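Nolulex method

The Nolulex method is a procedure for teaching two-armed robots to handle trays, bins and other shallow containers by letting them get it slightly wrong on purpose. It was developed at the Prilusico laboratory as a replacement for an earlier approach, known in-house as Plinier, which depended on perfect demonstrations and therefore did not have many of them.

Background

Plinier recorded a human operator steering the robot through a task and threw out any run with a slip, a bump or a second attempt. The surviving runs were tidy. Policies trained on them were tidy too, until a tray sat a finger's width from where it was expected, at which point the arm would close with great confidence on air and carry the air to its destination.

The Llorente report, an internal review named after the meeting room in which it was argued over, found that the rejected recordings held nearly everything a robot would need to know about recovering from a bad grasp. They had been kept only because deleting them required a form.

Procedure

A Nolulex session starts from a nudged pose: the operator takes over with the hand already a little off target and has to correct it. Each correction is labeled by its first point of contact, and the approach leading up to it is trimmed to a few seconds. The training set used in the main study held 937 corrections, 202 of them from the old reject pile.

Two views are fed to the policy, one from the head and one from the wrist. The head view is good at saying which tray is meant and poor at saying whether the fingers have reached it, a matter on which the wrist view has stronger opinions. Early versions averaged the two, with the results one would expect from averaging a map and a magnifying glass. Later versions let the wrist view take over once the hand is close.

Head view at a yellow two-tier shelf with three black trays on top, then a wrist view of the fingers.
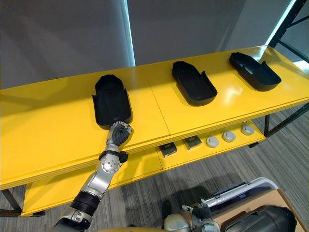
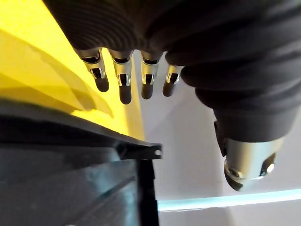
Results

On the tray task, policies trained with Nolulex data needed a human to step in on 14 runs, against roughly five times as many for Plinier. Most of the gain came from second attempts. The robot was hardly better at getting a grip the first time, but it had stopped treating a miss as the end of the matter.

Of the 14, most were traced to the hand pushing a tray when it meant to grip it — two actions that feel much alike from the inside of a policy with no sense of touch. Adding 17 labeled pushes to the data reduced the problem on repeat runs and introduced a mild fondness for pushing things in general.

Criticism

The main objection is that nudged starts are chosen by people, who tend to nudge in the directions they find easy to fix. A later version draws the offset at random. Operators described it as fairer and much more annoying.

The method also does little for tall or soft objects, where a small error may tip or crumple the thing before any correction can begin. Prilusico still uses Plinier for those, along with its form.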